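Tischplatte

Die Tischplatte, auch Tischblatt genannt, ist der obere, waagerechte Teil eines Tisches. Sie bildet die Nutzfläche des Möbels und wird von einem Gestell, von Böcken, Wangen oder einzelnen Beinen getragen. In der Werkstattsprache heißt sie meist nur Blatt. Fest eingebaute Platten in Küchen und Laboren werden als Arbeitsplatten bezeichnet und in der Literatur oft getrennt behandelt. 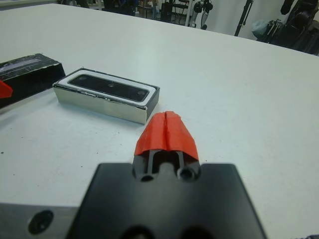 Heft 40

Geschichte

Frühe Tische hatten häufig lose aufgelegte Blätter. Zum Essen wurden Bretter auf Böcke gelegt und nach der Mahlzeit wieder fortgeräumt, woran die Redewendung »die Tafel aufheben« erinnert. Mit dem fest verbundenen Gestell wurde die Platte zum dauerhaften Bauteil und musste das Arbeiten des Holzes anders ausgleichen als ein loses Brett. Tischler verwendeten dafür Gratleisten, die quer zur Faser in eine Nut eingeschoben und nur auf einem kurzen Stück verleimt werden. Die Platte kann dadurch quellen und schwinden, ohne zu reißen oder sich stark zu werfen.

Im 20. Jahrhundert traten Holzwerkstoffe neben das Massivholz. Spanplatten und Sperrholz verändern ihre Maße bei wechselnder Luftfeuchte weniger und lassen sich in großen Formaten liefern. Für die Tischlerei Estent in Lenditz beschreibt Florencia Jara den Übergang anhand der Werkstattbücher. Gratleisten wurden dort noch für Bestellungen in Massivholz gefertigt, als die übrigen Tische bereits furnierte Platten erhielten.

Werkstoffe

Massivholzplatten bestehen aus verleimten Lamellen oder Bohlen. Üblich sind Eiche, Buche, Esche und Kiefer. Sie können abgeschliffen und neu geölt werden, reagieren aber auf trockene Heizungsluft mit Fugen und Rissen.

Beschichtete Platten tragen auf einem Kern aus Holzwerkstoff eine Lage Schichtstoff, Linoleum oder Lack. Die Unterseite erhält einen Gegenzug, damit sich das Blatt nicht einseitig verzieht. Empfindlichste Stelle ist die Kante. Dringt dort Wasser ein, quillt der Kern auf, und der Schaden lässt sich kaum beheben.

Naturstein, Keramik, Glas und Metall kommen vor allem bei Beistelltischen, in der Gastronomie und im Freien vor. Steinplatten benötigen wegen ihres Gewichts ein steifes Gestell. Bei Glas wird in der Regel Einscheiben- oder Verbundsicherheitsglas verwendet.
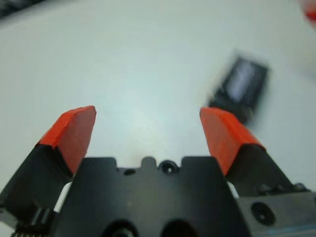

Zuletzt geändert am 1. September 2022

Maße

Die Stärke richtet sich nach Werkstoff und Spannweite. Bei Küchenarbeitsplatten mit Spanplattenkern sind 38 Millimeter verbreitet, bei einer Tiefe von häufig 600 Millimetern. Massive Esstischblätter werden oft in 40 Millimetern ausgeführt. Schlanker wirkende Platten erhalten an der Unterseite eine Fase, die sogenannte Schweizer Kante. Das Blatt bleibt in der Fläche stark und zeigt von der Seite nur einen schmalen Rand.

Als Platzbedarf eines Gedecks rechnet Dardo Lagos in seiner Möbelkunde mit fast 70 Zentimetern Breite, sofern Armlehnstühle verwendet werden. Für Stühle ohne Lehne setzt er weniger an.

Oberfläche und Farbe

Matte Oberflächen spiegeln weniger als glänzende und werden an Schreib- und Zeichenplätzen bevorzugt. Helle Platten werfen viel Licht in den Raum zurück. Dunkle Flächen zeigen Staub und Fingerabdrücke deutlicher, auf weißen fallen Farbspuren und Abrieb stärker auf.
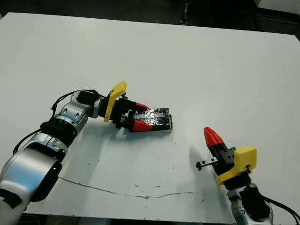 Geölte Blätter werden feucht abgewischt und bei Bedarf nachgeölt. Auf Schichtstoff genügen Wasser und ein mildes Spülmittel, Scheuermilch macht die Fläche mit der Zeit fleckig. Linoleum verträgt keine stark alkalischen Reiniger.

Sonderformen

Beim Ausziehtisch liegen Einlegeplatten unter dem Hauptblatt oder werden getrennt aufbewahrt. Der Klapptisch besitzt seitliche, mit Scharnieren befestigte Blätter, die von schwenkbaren Stützen gehalten werden. Eine regionale Form ist der Irachtisch mit fest stehendem Mittelteil und zwei halbrunden Klappen. Aus Ojeda sind Stücke bekannt, bei denen die Klappen aus einem anderen Holz gearbeitet sind als das Mittelblatt.

Siehe auch: Arbeitsplatte, Gratverbindung, Schichtstoff, Zarge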